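About Latum

Home / About us / Services / Help centre / Contact

Hello and welcome! We're Latum, a small support desk in Guelph, Ontario, and we answer the questions people send when a website won't let them do what they came to do. Password resets that never arrive, forms that lose everything when you press Back, calendars that show the wrong time zone, accounts that were made twice with two spellings of the same surname. We love this stuff. We really do!

Our clients are mostly student conferences, language schools, choirs, sports leagues and small museums. They tend to have a good website, a busy office and one person who ends up fielding every technical question on top of their own job. We take those questions off that person's plate and answer them in the organization's own name, in everyday words.

How we started

Latum began when Mekdes Sisay was working the front desk of a language school and noticed that her afternoons had filled up with messages about the student portal. She started keeping a notebook of the answers that worked. Els Kramer, who was building the portal at the time, asked to borrow the notebook and gave it back with half the pages crossed out, having fixed whatever was causing the question. They kept passing it back and forth, and by August they had rented a room together and bought a second-hand kettle.

The notebook is still on the shelf. What replaced it is Nonetti, our shared inbox, which Els wrote and still tinkers with most evenings (we've asked her to stop changing the colours). Nonetti keeps every message from one person in a single thread, so you won't be asked for your browser version three times by three different people.
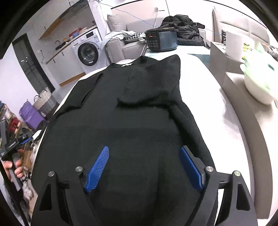
We picked up our first museum the following spring, and that's when the team began to grow. Museums have members, donors, school groups and researchers all logging in through the same door, and each of them gets stuck in a different spot. It taught us a lot about writing instructions, and it's the reason we now test every reply on someone in the office who hasn't seen the problem.

What we do now

Last year we closed 2,522 conversations for about 60 organizations. Every message gets a reply from a person within 24 hours, and most get one a good deal sooner. If we can't fix the problem ourselves, we tell you who can, we pass it along with the details already filled in, and we write again once it's sorted out.

We answer in English, French, Czech and Slovak, with Amharic on weekday mornings when Mekdes is in. If your English is shaky, please write to us anyway! Send it in whichever language is easiest for you, or mix them together. A screenshot helps a great deal, even a blurry one taken on your phone.

We also look after help pages. A lot of them were written the week a site launched and haven't been touched since, so the buttons have moved and the names have changed. We go through them line by line, click everything, and rewrite what no longer matches.

The people you'll hear from

Mekdes Sisay runs the desk. She reads the overnight messages first thing, starting at 7:30 a.m., and decides who takes what.

Els Kramer looks after Nonetti and anything involving a mail server. If your confirmation messages keep landing in junk folders, she's the one who will get oddly cheerful about it.

Marcela Kováčik writes our help pages and trains new staff at client offices. She came to us from a public library and brought an excellent label maker.

Blažena Hubáček covers the Czech and Slovak inboxes and does our accessibility checks, which means trying each form with a keyboard only and then again with a screen reader.

Bořivoj Zeman handles conference season, when everyone wants to change their workshop choice on the same night. He likes a full queue, a big mug of tea and a spreadsheet with frozen headings. 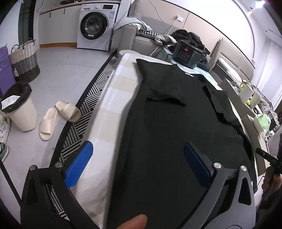

Black shirt on the long table, checked cloth underneath.

Who we work with

We share a floor with Šindelář, a print and design studio, and they're behind the little fold-out guides we send to new clients. For hosting trouble that goes deeper than we can reach, we call on Zultis, just down the road, and we've been sending each other puzzles for years.

We're always glad to talk to organizations that are thinking about getting some help with their inbox, even if it's only for one busy month. There's a short form on the Contact page, and there's a phone too, if you've had enough of forms.

Already have a conversation open with us? Just reply to the last message you received, and it will go back to the same person.

Contact us / Help centre / Privacy / Accessibility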